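Sunday, late

I said I wouldn't go in today and then I went in. The building is lovely on a Sunday, no one fighting over the GPU box, and I had the leftover noodles for breakfast AND lunch, so no judging from you, diary.

The thing eating my brain is still the grasp scorer. On Friday I finally merged the Groseck branch (the planner rewrite, the one I've been whining about since November) and the cell promptly got slower. Not broken, just slow, like it was thinking about its taxes between picks. I spent the whole train ride home on Friday convinced it was the collision checker, and I was ready to rip it out and go back to the old one from Damstead.

It wasn't the collision checker! I put timers on everything this morning and the checker takes 9 milliseconds, bless it. The planner was asking for 128 candidate grasps per block and then sorting them, and then — this is the part that made me put my head on the desk — sorting them again inside the loop, once for every candidate. I wrote that. It has my name on it in the log and a commit message that says "cleanup."

So I pulled the sort out, fed the scorer in one batch, and ran the Hullberg recordings through it offline. Planning went from 41 seconds for the full set down to 2. I made a noise. Good thing the place was deserted.

After that I couldn't not try it on the arm, could I?
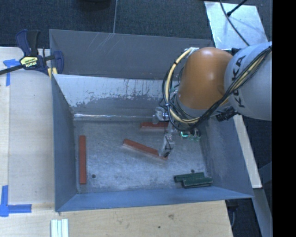
The scorer has a term for how close the fingers get to a wall, and I've never been happy with it. I set it by feel back when we only had test objects in the middle of the floor, and it treats every wall like it's made of lava. You can see why that matters with a layout like the one I had today: a red block standing right along the left wall, another lying close to the back one, and the two green ones snuggled into the front corner practically on top of each other. The diagonal red in the middle is the easy one, so of course it scores highest every time, and then everything hard is left for last. I want the wall term to depend on which way the fingers open. If they close along the wall it should hardly cost anything, and right now it costs the same either way, which is silly.

Also on the list: the Maldonado config still loads the old joint limits if you start it from the wrong folder. I fell for it again today, twenty minutes gone. I'm putting a check in the launcher tomorrow, before coffee.

Hair wash, then bed. I left the batch job running overnight and I'm trying very hard not to log in and look at it.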